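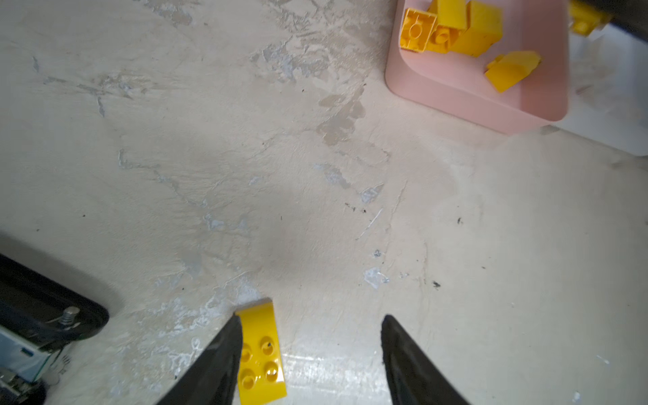
To: Shared Equipment List
From: Precious Hendricks
Date: Tuesday, August 15, 2023
Subject: Re: Taltdale two-arm sorting kit, terms of offer

Dear colleagues,

Thank you for the replies received since July. The question quoted below was raised by several departments and is answered for the whole list.

> Gesine Barbosa wrote:
> The Gritico quotation gives two prices for the Taltdale kit. Please
> confirm what each includes, and whether the brick sorting
> exercise is part of the lower one.

The exercise is part of both. Toy bricks are sorted by color into trays, with one tray for each color.

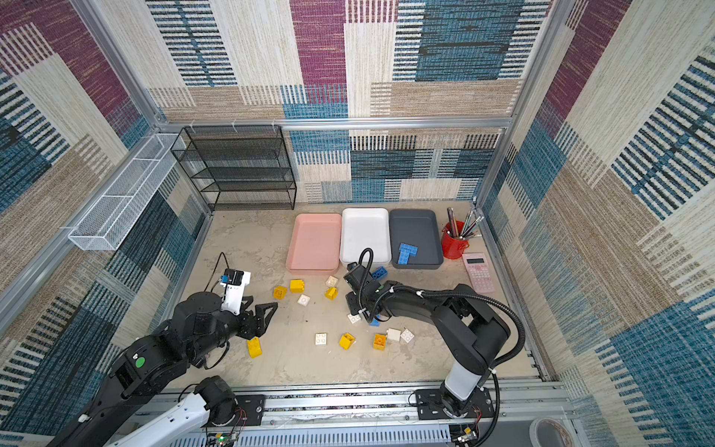 Prices and contents

The full kit is offered at $2465 and covers two arms, the mounting rail and the wrist cameras. The single-arm kit is offered at $1708. Trays and bricks are supplied with either kit – replacement grippers are not.

Our review covers 3 points: setup, grip on small parts, and support from the supplier. Departments wishing to add a point should write to me directly. For grip, reviewers are asked to record the color of each brick and how it lay before the pick.
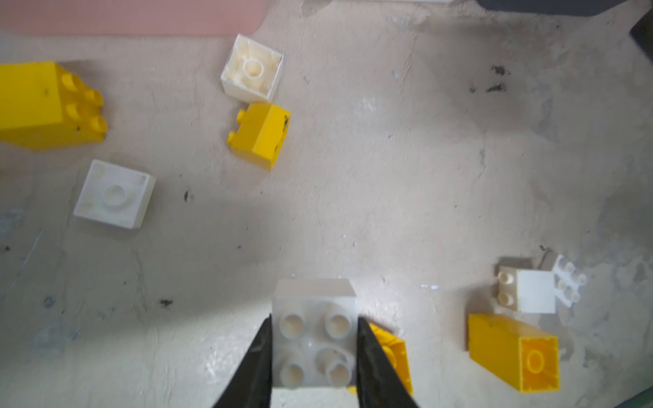 Two-finger gripper holding a translucent 2x2 brick.

Written comments should be limited to one page and should name the kit reviewed. Gritico will hold both prices for five weeks from the date of this message.

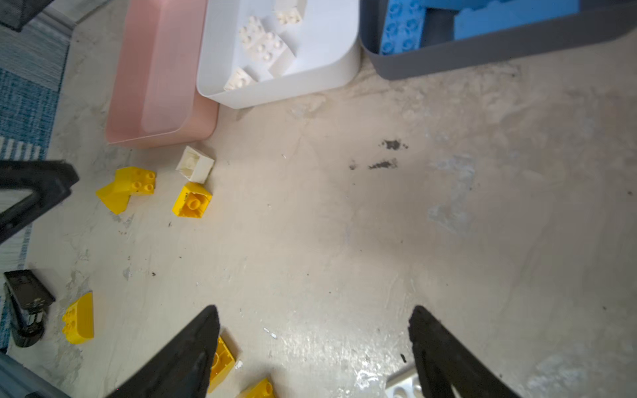

Can a department buy the single-arm kit and add the second arm later?
The second arm may be ordered separately, at the price in force on the day of the order.

Sincerely,
Precious Hendricks
Shared Equipment Office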